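Visite chez Trelline, atelier de reconditionnement informatique

Départ à 7 h 40 de la gare, sous la pluie, avec le car affrété par le club. Nous étions attendus à neuf heures chez Trelline, dans l'ancienne filature Drummond, pour la journée portes ouvertes de mai. Il faut laisser le car en bas et monter à pied, la cour étant réservée aux livraisons.

Adhiambo Mollel nous a reçus dans l'ancienne salle des cardes. Le bâtiment a gardé ses colonnes de fonte et ses grandes baies au nord. La filature a fermé, puis les locaux ont servi d'entrepôt à un marchand de meubles, Zunderwood, avant d'être repris par l'atelier. On voit encore le nom du marchand sur le pignon.
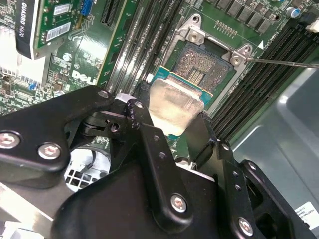
L'activité est simple à résumer. Des entreprises et des communes cèdent leurs ordinateurs en fin de contrat, Trelline les trie, efface les disques, remplace ce qui doit l'être et revend. L'an dernier, 882 machines sont reparties, dont 135 vers des écoles. Le reste va surtout à des artisans et à des particuliers. Les appareils trop anciens sont démontés pour les pièces — la réserve de barrettes mémoire occupe à elle seule un mur entier.

Blair Rennie s'est chargé de la partie historique. Il a sorti les plans de la filature et nous a montré le passage de l'arbre de transmission, bouché depuis. Plusieurs d'entre nous seraient bien restés plus longtemps à cet endroit.
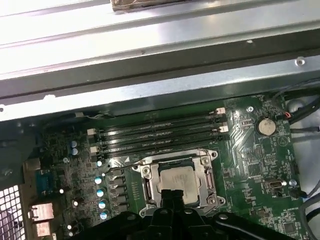 À midi, repas dans l'ancien réfectoire : soupe, pain, fromage de la vallée. Alasdair Jardine a posé la question des prix. Une tour de bureau révisée se vend 123 euros, garantie deux ans. La livraison est assurée par Poneo, une petite coopérative de transport installée dans la même cour.
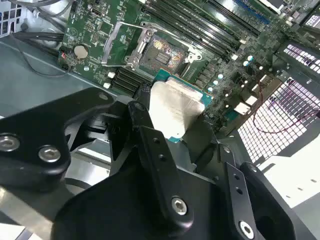
L'après-midi, nous avons longé le bief jusqu'à la vanne, remise en état par la commune. Le sentier est étroit et glissant, prévoir de bonnes chaussures. Retour au car à 16 h 30. La boutique de l'atelier est ouverte le samedi matin, paiement par carte uniquement.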